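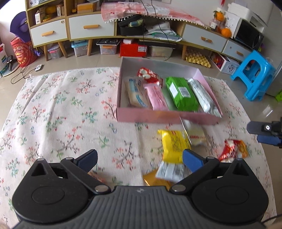
Snack Sorting and Sore Thumbs at the Zakotora Open Day

Sep 5, 2021

I went over to Skuseck for the Zakotora open day expecting big orange arms behind safety glass, and I spent most of my afternoon watching people pick up snacks. I had a great time! If you missed it, they're planning to open the doors again later in September, and I'd say go, especially if you have kids who like to touch everything.

Zakotora is the little robotics outfit that moved into the rooms above the old Babić hardware store a couple of years back. Most of us in town know them as the people who get a lot of packages. The project they were showing is called Fimano, and the idea is to teach a robot arm to handle the small stuff you find around a home. Socks, spoons, packets of crackers, that sort of thing. The teaching part is where the people come in. Somebody holds a gripper in their hand, with a camera on it, and does the job the way they'd like the robot to do it one day. The camera sees what the robot would see, and the recording goes into the pile the software learns from.

So there's no robot arm in the demo at all for the first half, which confused a few of the visitors (me included, for a good ten minutes). You get a person with a gripper in each hand, a flowered cloth, a shallow pink box and a bunch of wrapped snacks. The job is to get the snacks in and out of the box, one at a time, without squashing anything. I asked why snacks and got a very happy answer. Wrappers are shiny, they crinkle, they slide over each other, and they never lie the same way twice. A wooden block is easy by comparison. A puffy packet can pop right out of your fingers if you grab it wrong, and a flat one hides under its neighbors.

The team does its recording in rooms that look lived in, with shelves, bins, cables, a fan, all the usual home clutter left where it is. One of the engineers told me that a clean white lab makes for a robot that only knows how to work in a clean white lab. I liked that. It made me feel better about my own kitchen.

They showed us how the grab is supposed to go. You come down slowly with the fingers open wide, settle one pad on each side of the packet, squeeze just until it stops sliding, and then lift straight up and wait a beat before you move off. That little wait matters more than I would have guessed. When people rush it, the software has a hard time telling where the lift ends and the carry begins, and the recording gets thrown out.

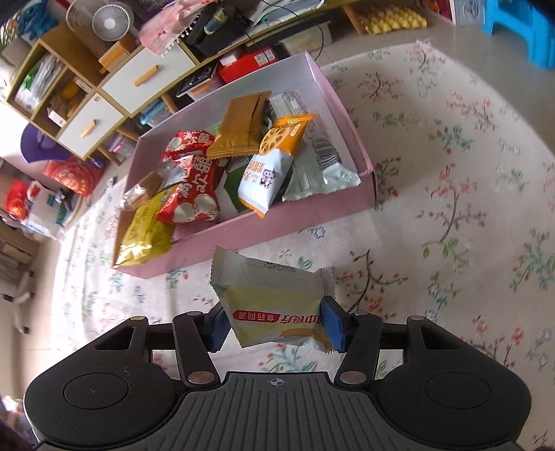

Then it was our turn, and oh boy. I've been picking up snacks my whole life and I was terrible at it. The first thing you notice is that your wrist wants to do all the work, and it can't, because the pads have to come in level. The second thing is that you can't feel the packet! You squeeze and squeeze and then look down and see you've been holding it just fine for a while. I dropped a bag of something crunchy twice and then got a clean lift on the third try, and I'm not ashamed to say I cheered. The boy after me, who couldn't have been more than eight, got it on his first go and asked if there was a harder one.

There was. The harder one is using two grippers together, one to hold the box still and the other to reach in. I watched a staff member do it while chatting with us about the parking situation, and she made it look like nothing. She told me new people need a few days before their recordings are any good, and that thumbs get sore in the first week. A normal shift has a lot of breaks in it for that reason. I'm told a good day brings in 600 usable recordings across the whole team, and that the snack job alone will need 2000 before they train on it. When I asked whether that was a lot, the engineers laughed and said to ask them again next year.

The second half of the demo was upstairs, where they did have an arm, bolted to a bench and fitted with the same kind of gripper. It was running on an older set of recordings from a job with dish sponges. I'll be straight with you, it was slow. It took its time, went down, thought about things, backed off, went down again. But it got the sponge, and the room clapped, and then it got another one. One try ended with the sponge on the floor, and that got a clap too. I thought it was nice that they left the misses in and didn't try to hurry us past them.

A few people had pointed questions, which is fair. One man wanted to know if this was going to take warehouse jobs around here. The answer was that Fimano is aimed at homes, mostly at people who have trouble bending or gripping, and that nothing is for sale yet or close to it. Another visitor asked about privacy, seeing as the cameras run in real rooms. The team said they ask everyone involved before they record, and that they go back and drop anything with mail or family photos in it. I'd have liked a bit more detail on that one, and I've asked them to send it over. I'll add it when it comes.

The turnout was bigger than planned. The sign-in sheet was at 124 when I left, and the stairs were packed for most of the afternoon. The groups going into the recording room were kept to 6 people, so there was a wait, but there was lemonade on the landing and somebody had put out a bowl of the practice snacks for us to eat. (The rice crackers went first. I had more than my share.)

If you go to the next one, wear shoes you can slip off easily, get there early and ask to try the two-gripper job, even if you think you'll be bad at it. You will be. Parking behind the Babić building is for staff, so use the lot by the post office and walk over. Entry is free, kids need a grown-up with them, and the date will go up on the door and on the town page as soon as Zakotora settles on one.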